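Refeitório da Grallomberg revê limpeza das mesas entre turnos

Junho de 2026
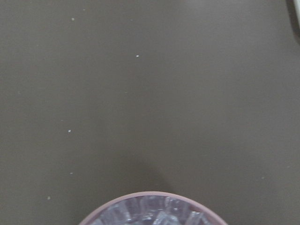

Com que frequência devem ser limpas as mesas? Após cada turno de refeições, com pano húmido e secagem imediata.

A orientação consta do novo plano de higiene, que abrange 360 lugares. Segundo Danica Hoxha, responsável pelo serviço, os resíduos pequenos - migalhas e grãos - passam a ser retirados antes da lavagem do tampo. O plano entra em vigor nas duas salas do edifício Erarora.

Este site utiliza cookies. Aceitar | Gerir preferências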